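Storing and Checking Discount Codes for a Home Kitchen Business
Gethin Online Selling Tips, Sheet 5

Members who sell baking or preserves through a web store are advised to keep promotional codes under control. Set an end date on every code at the time it is created. Codes left open tend to be shared on coupon sites and used for months.

Limit each code to one use per customer account. In Cornby, the setting is found under Cart Rules and must be saved before the store cache is cleared. Stores with more than 200 active codes should export the list each April and delete any that have expired.

Test each new code in a private browser window, with one item at full price and one already on sale. Check the total with tax and shipping included.

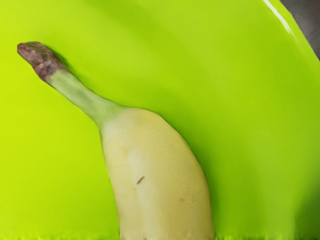
Cadi Howells asks that members also test on a phone, as the code box in her Dromadell theme was hidden behind the shipping menu and two customers paid full price.

Refunds on coded orders should be made for the amount paid and not the list price.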